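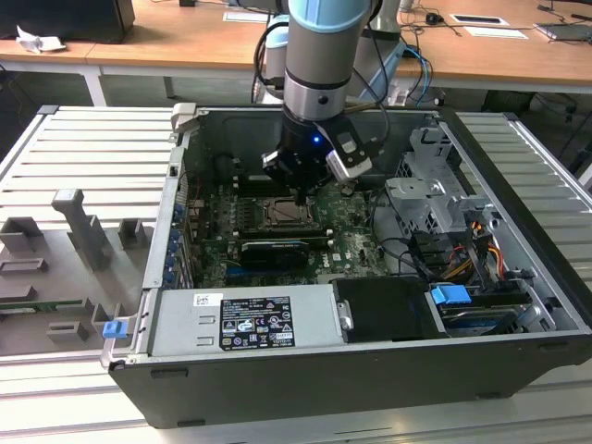
Why do households keep desktop computers they no longer use? Most of the households in our survey kept them on account of the files stored inside, and only a small share expected to use the machine again.

Figure 3. Desktop computer tower with the side cover removed. The processor socket is empty; the motherboard and graphics card are in place.

4.2 Reasons for storage

The questionnaire was mailed to 1,000 addresses in the towns of Wondemby, Arero and Pavcombe, and 600 were returned in a usable state. Respondents who reported at least one unused desktop computer were asked to pick a main reason for keeping it from a printed list, with space for a written answer. Laptops and tablets were covered by separate items and are discussed in Section 4.4.

Concern over stored files was the most common main reason in all three towns. Written answers mentioned family photographs, tax papers, schoolwork and email. Many respondents did not know whether the files had already been copied elsewhere. Others knew that copies existed but were still unwilling to let the original go. A typical answer was that the computer "has everything on it from when the children were small." We coded answers of this type as file concerns even where the respondent also mentioned sentiment, and this choice probably makes the category look somewhat larger than it would under a stricter scheme.

The second reason was uncertainty about where the computer could be taken. The pattern was uneven. Arero has a drop-off site that accepts electronics through the whole year, while Wondemby has a collection once a year, in June. Respondents in Wondemby often knew of the collection but had missed it, and several had missed it more than once. In Pavcombe, where household electronics are accepted only at the county landfill, the distance and the gate fee were both raised.

A third group kept the computer for its parts. These respondents were few, but their answers were longer and more detailed than the rest. They tended to describe the computer as a set of separate items, some worth keeping and some not. Memory and graphics cards were named most often, followed by power supplies. A tower may therefore sit in storage in a partly stripped condition, with the case and main board kept together after the processor has been taken out (Figure 3 shows a tower without one). This matters for collection planning, as a count of stored towers says little about how many could be put back into use without new parts.

Age of the respondent had less effect than we expected. Older respondents stored computers for longer, but they had also lived longer at the same address, and the two could not be separated with the data we have. Size of the home had a clearer effect. Households with a basement or garage were more likely to report an unused desktop, and more likely to report two or more - a result that agrees with the earlier pilot in Bayram.

Follow-up interviews were held with 102 respondents. They confirmed the general order of reasons but added one point that the questionnaire had missed. Seventeen of those interviewed said that they had at some time tried to give the computer away and had been refused, usually by a school or a thrift store. After the refusal the computer went back into storage and no second attempt was made. None of the printed reasons fit this case well, and most of these respondents had marked "other" or left the item blank.

The storage times given in Table 5 should be read with this in mind. They run from the date the respondent remembered last using the computer, and take no account of earlier attempts to dispose of it.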